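Two-Arm Task Planner: Project Report
By Noreen Phelan
2026-01-26
3 shares | 2 comments

Background
Our project was the planning software for a two-armed robot that handles drinks at a table. The arms and hands came with a vendor driver, which we left alone. We wrote the layer above it, called Gillel, which takes a goal such as "bring the bottle to the cup" and turns it into a list of moves for each arm.

Planner
The first version planned both arms as one system. It found good paths but was slow, and one bad joint reading stopped everything. In March we split it into 2 planners that share a table map. Each arm reserves the space it is going to use, and the other arm has to plan around it. If both want the space over the cup, the arm holding an object goes first.

Perception
Object poses come from the head camera. Clear plastic was the hardest part. The depth readings go through the cup and return the table behind it, so we fit a rim outline in the color picture and use the known table height. The bottle is easier to find by its label. We log the poses with Enik, a small tool we wrote so we could replay a run without the robot.

Grasp states
Each hand has 3 states: open, closing and holding. The planner won't schedule a move for the bottle until the hand reports holding. The other hand keeps its fingers straight and together until it has a target, so that it takes up less of the map.
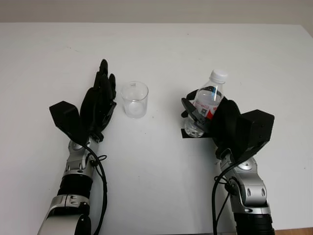 Results and open problems
We ran 170 trials in replay before using the arms. Most of the failures were late reservations, where one arm asked for space after the other had started moving. A longer look-ahead fixed most of these. Cup pose is still noisy near the far edge of the table, and we have not tested with more than one cup.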